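The Quiet Argument for the Hook

In most household kitchens, the utensil drawer is the last place anyone thinks to plan. Cabinets are measured, countertops are compared, and the drawer beside the stove is left to fill up on its own. By the time a family has lived in a house for a few years, it holds ladles, graters, whisks and strainers pressed together so tightly that the drawer will not open all the way.

The Denholm Institute for Household Practice has given the past two years to this drawer and to what might replace it. Its survey of home kitchens, completed in November, recorded 3,634 hand tools in 96 households. The finding that drew the most comment within the institute concerned the small wire strainer. Nearly every home had one, and many of the people interviewed could not say where it was without looking.

Sânziana Ardeleanu, who directs the study, regards the strainer as a useful test of any storage plan. It has a long handle and a round bowl, and the two do not agree about how much room they need. Laid in a drawer, the bowl sets the height and the handle sets the length. Stacked under other tools, the mesh bends. Once the mesh has bent away from the rim, fine flour and tea leaves pass through the gap, and the strainer is usually replaced.

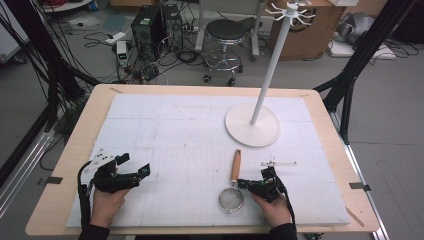 The institute's recommendation is that tools with an awkward outline should hang. Its planners favor a freestanding rack on a pole, with curved arms at the top, over a rail fixed to the wall. A rail requires drilling, which many renters are not permitted to do, and it commits the household to one spot. A stand can be moved to the table for baking and returned to the counter afterward. It asks only for a small circle of free surface and some clear air around the hooks.

There are objections, and the institute has published them alongside its advice. A hanging tool gathers dust and, near a stove, a film of grease. A stand with too many things on one side may tip. Households with small children or climbing cats may prefer the drawer, whatever its faults. Ms. Ardeleanu's report also notes that a rack with many arms invites its owner to fill every one of them, and that a full rack can be as hard to use as a full drawer.

For this reason the institute advises that the rack be limited to tools used at least once a week. The remaining pieces should go into a drawer fitted with dividers, or into a box on a higher shelf. "We ask people to hang what they reach for," Ms. Ardeleanu said. "The melon baller may stay in the dark."

Before any rack or divider is bought, the institute asks households to draw a plan. The method was first set down in the Linow guide, a pamphlet of 19 pages that the institute still sends to anyone who requests it. The counter or drawer is measured, and a grid is drawn in pencil on a flat board. Tools are then laid on the grid one at a time and shifted until each has a place that can be reached without moving another.

Foam board is well suited to the work. It is light enough to carry from room to room, it takes a pencil line, and it can be trimmed with a craft knife to match the inside of a drawer. It also protects a wooden tabletop while metal tools are being slid back and forth. The lines need not be perfect. A grid that is slightly uneven will still show that a ladle takes up more room than its owner believed, and long lines drawn across the whole board help to separate one group of tools from the next.

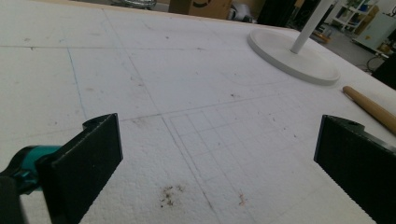
A penciled grid on white foam board, with longer lines dividing the surface into larger panels.

The board is a working surface and will soon look like one. Polystyrene picks up smudges and crumbs, and pencil fades where tools pass over it most often. The guide suggests going over the faded lines before starting on a second drawer, and brushing the board clean with a dry cloth. Water and household sprays are best avoided, as they may lift the pencil altogether.

Two further publications are in preparation. The Olteanu handbook will address pots and lids, which present many of the same difficulties on a larger scale. The Wonar sheets, intended for use in community cooking classes, will offer printed grids for those who would prefer not to draw their own. Both will carry the same opening instruction as the Linow guide, which directs the reader to take everything out of the drawer and wipe it down before picking up a pencil.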